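March, Trondik line notes, 2:15 pm

Arm 2 back on desk clearing since noon. Mieczysław used to do the end-of-shift reset by hand. Now he watches the queue and steps in on stops. 11 stops so far, most on cables. He says the waiting tires him more than the lifting did.

Zbigniew wants the stop log on one page so both shifts read the same thing. Agreed.

Wrist view, monitor and cup side of the desk: 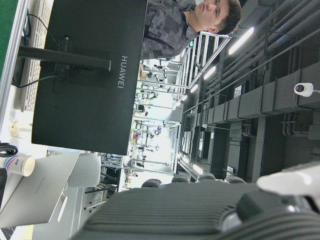
To do

Lower the speed near cables. Ask Mieczysław which stops he'd rather handle himself. Move log to Plellar.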